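Search this site Enter keywords Go

Using the dryers in the Bradden laundry room: your questions answered

September
By Helmi Huttunen, residents' office

Every autumn, once the washing lines in the courtyard stop being much use, the dryers downstairs get a great deal busier and my inbox fills up with the same handful of questions. I've gathered them up with the replies I usually give, and with a few extra bits from Toivo Lindqvist, who has looked after the machines at Bradden for longer than I've had a desk here. If yours isn't covered, do pop in and ask — the kettle is generally on.

When is the laundry room open?

From 7 in the morning until 10 at night. Please have your last load finished by 10, so don't start a long cycle at half past nine and hope for the best. The flats on the ground floor can hear the drums turning through the wall, and they are very patient people.

How do I pay?

With your laundry card, which you can top up at the residents' office. We don't take coins any more. New cards are free when you move in, and a replacement costs 3 pounds. Cards from Pesonen House work here too, so if you've moved across from there you can carry on using yours until it wears out.

How much can I put in at once?

Less than you'd think! The drum should be a bit over half full, with plenty of room for things to tumble. A double duvet cover on its own with a couple of pillowcases is a good load. If you stuff in the fitted sheet and all your towels as well, they'll roll themselves up inside the cover and you'll find a damp ball in the middle at the end, and you'll have paid for the privilege.

My clothes come out damp. Is the dryer broken?

Sometimes, but more often the washing went in too wet. Give it an extra spin in the washer first, particularly jeans and towels. After that, have a look at the lint filter, as a clogged one slows everything down terribly. If you've done both and your things are still wet, let us know the machine number and we'll get it looked at.

What about wool, silk and anything delicate?

I would dry those flat at home. Hilkka Kinnunen on the second floor very kindly lends out her folding rack if you're short of one, and she has asked me to mention that she'd like it back within the week.

The door won't open. What should I do?

Wait for the drum to stop completely and then give it another moment. Pull firmly at the edge of the door, and please don't use a spoon or a key to lever it. (Yes, both have been tried.) Once it's free, swing the door right back out of the way before you start unloading, so you aren't leaning on it with an armful of bedding. The hinges will thank you, and so will Toivo. 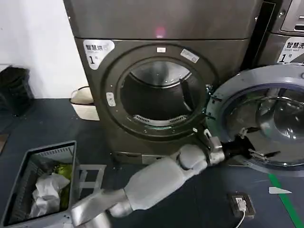 Dryer 1 with its round door fully open. The slotted lint filter grille is at the bottom of the drum opening.

Who cleans the lint filter?

Whoever has just used the machine, please. It takes a few seconds with your fingers or a dry cloth, and the fluff goes in the bin — never down the sink. If the person before you forgot, I'm afraid it's a matter of doing theirs as well and feeling virtuous about it.

Can I leave my washing in and come back later?

For a short while, of course. If a load has been sitting there finished and someone is waiting, they may move it to the folding table, so a bag or basket left beside the machine is a great help. Anything left overnight comes up to the office, where Ladan Zarei keeps the lost property. She has quite a collection of single socks at present, several of them very nice.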